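Report on our visit to the Drumgate robotics open day
Module: Automation in Everyday Life

I should say first that I nearly missed the whole thing. The bus from Firkosdale was late, and I walked in at twenty past ten with wet shoes and no badge. Valentyna Ivanyshyn, who ran the day, just waved me through – lovely woman!

There were 8 of us from the course, and we'd each been told to pick one stand and stick with it. I picked the two-arm kitchen bench, a project they call Onu. The idea is to get a pair of arms to handle the sort of things you'd find in anybody's kitchen drawer, and to do it again and again until the mistakes get rarer. Their logbook had reached run 539 by the time I sat down with it (I was allowed to leaf through, coffee at arm's length).

What I wanted to know for my project was how long it takes to change from one task to the next. Vsevolod Koval told me they allow 8 minutes, most of it spent putting objects back on their starting spots. I'd budgeted 200 words for this bit and could easily have written a whole chapter. I'd never thought of tidying up as part of robotics, but it eats a big slice of their day.

The bench is lined with black fabric, and everything on it is small and cheerful – a light blue funnel, a pink tray, an orange bottle with a green cap, a big white cutting board. 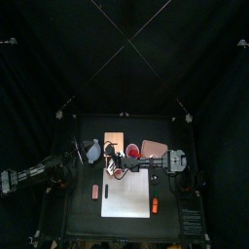

Nithin Namboodiri reckoned I was being too generous about the resetting. If a person has to put everything back each time, he said, then the person's hours belong in the results table too, and I ought to ask Briltow how they log theirs. I've emailed them and I'm still waiting, so that column in my table is blank for now.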